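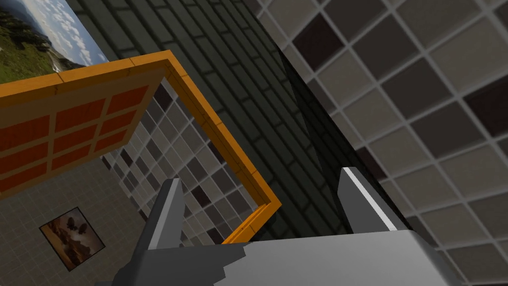 El pateador que no quería patear

Aurélien Hamel llega al campo de Drokerora antes que los demás, cuando todavía están apagadas las luces del fondo norte. Trae una bolsa con cuatro balones, un soporte de plástico y un termo de café que no ofrece a nadie. Es el apertura de los Nandus y, desde el comienzo de esta temporada, también el encargado de los tiros a palos. Lo primero lo ha hecho toda su vida. Lo segundo lo evitó mientras pudo.

"Yo decía siempre que tenía molestias en la ingle", me cuenta, sentado en el banquillo visitante, que según él tiene mejor respaldo. "Los entrenadores no me creían, pero tampoco insistían. En el equipo había un zaguero que pateaba bien y le gustaba. ¿Para qué cambiar?"

El zaguero dejó el rugby en verano para trabajar en el extranjero, y el equipo se quedó con muchos delanteros fuertes y sin una persona capaz de convertir un ensayo desde la banda. En los dos primeros partidos lo intentaron tres jugadores distintos. Los Nandus perdieron el segundo por un punto, con cuatro conversiones falladas. Hamel no habla de aquella tarde con vergüenza, más bien con cierta curiosidad. "Marcamos más ensayos que ellos y perdimos. En el vestuario había un silencio muy raro. Yo miraba mis botas."

La conversación con Jakubowski

El entrenador del equipo, Jakubowski, es un hombre de pocas palabras y de cuadernos grandes. Le llamó por teléfono esa misma noche. Hamel recuerda que estaba haciendo una tortilla y que puso el altavoz para no quemarla. "Me dijo: vas a patear tú. Yo le expliqué lo de la ingle. Me dijo: mañana a las ocho. Y colgó."

A las ocho de la mañana había helada en la hierba. Jakubowski colocó los balones delante de los palos, muy cerca, a una distancia que a Hamel le pareció un insulto. Le pidió que no mirara si entraban. Solo tenía que contar los pasos en voz alta y mantener la cabeza baja hasta oír el golpe del balón contra la red de detrás. Así estuvieron varias semanas, siempre en el mismo sitio, sin alejarse un metro.

"Al principio me enfadé mucho", admite. "Tengo 30 años, llevo jugando desde niño, y estaba allí contando pasos como en una clase de baile. Pero después de unos días dejé de pensar en los palos. Pensaba en el pie izquierdo, en dónde lo ponía. Es una cosa muy pequeña y me cambió todo." 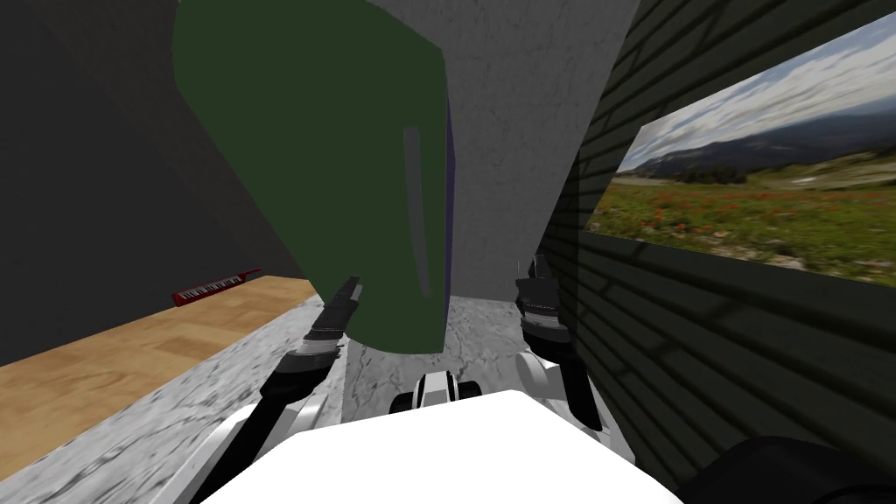

Caja de color verde oscuro delante de un panel gris claro.

El pie izquierdo aparece muchas veces en nuestra conversación. Hamel patea con la derecha, y durante años había creído que el problema era la derecha: la fuerza, el ángulo, el tobillo. Jakubowski le grabó con un teléfono viejo y le enseñó que el pie de apoyo caía cada vez en un lugar diferente, a veces con un palmo de diferencia. Para corregirlo pusieron una cinta en el suelo. Cuando la cinta se perdía en el barro, ponían otra.

También cambió la rutina. Antes tardaba mucho, respiraba, volvía a colocar el balón, se secaba las manos. Ahora son cuatro pasos hacia atrás, dos a un lado y una sola mirada. El resto es esperar a que el árbitro no diga nada. "Si tengo tiempo, empiezo a hacer preguntas. ¿Hay viento? ¿Está bien el soporte? ¿Qué pasa si fallo? Con menos tiempo hago menos preguntas."

En diciembre Jakubowski le propuso un objetivo: 1000 patadas antes de volver a la competición después del descanso de invierno. Las apuntaban en una hoja pegada dentro de la caseta del material, con un lápiz atado a una cuerda. Hamel pateó también con lluvia, y una mañana con una niebla tan cerrada que los palos no se veían. "Esa fue mi mejor sesión", dice, y se ríe. "O eso creo, porque no había manera de comprobarlo."

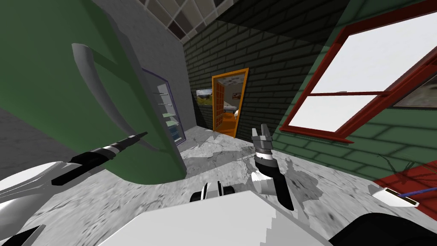

El partido contra el Brinus

Le pregunto por el partido que todos en Drokerora recuerdan. El Brinus vino como líder y ganaba por dos puntos cuando el árbitro señaló un golpe de castigo casi en la línea de banda, en el lado malo para un diestro. El capitán se acercó a Hamel y le preguntó si prefería buscar la touche. Era una pregunta razonable - el paquete de los Nandus llevaba toda la segunda parte empujando bien - y Hamel tardó un momento en contestar.

"Le dije que a palos, y me sorprendí de oírlo. Creo que la voz me salió un poco alta." Contó los pasos. Puso el pie izquierdo donde tenía que ponerlo. No levantó la cabeza, y por eso, de todo el estadio, fue de los últimos en saberlo. "Oí primero a la gente. Después miré, y el juez de línea ya tenía la bandera arriba."

Insiste en que no quiere hacer de ello una historia bonita. En el partido siguiente falló dos tiros fáciles, uno de ellos delante de los palos, y el equipo empató. Jakubowski no le dijo nada en el autobús. Al día siguiente encontró otra vez los balones colocados muy cerca, en la misma distancia del primer día.

Lo que queda de temporada

A los Nandus les faltan ocho jornadas y están en la zona media de la tabla, con el ascenso lejos y el descenso también. Hamel tiene contrato hasta el final del curso y prefiere no hablar del siguiente. Le interesa más enseñar a patear a un juvenil de diecisiete años, medio melé, que entrena con ellos y que según él tiene "una pierna muy limpia". Le ha prestado su soporte, pero no los balones.

¿Y la ingle? "Perfecta", contesta. "Nunca me ha dolido. Jakubowski lo sabía desde el principio, me lo confesó hace poco. Yo también se lo confesé, pero él ya lo tenía escrito en el cuaderno."

Se encienden por fin las luces del fondo norte y empiezan a llegar los primeros delanteros, con los calcetines bajados y hablando fuerte. Hamel cierra el termo, recoge la bolsa y me pide disculpas por terminar. Todavía le faltan los tiros de la banda derecha, y quiere hacerlos antes del calentamiento.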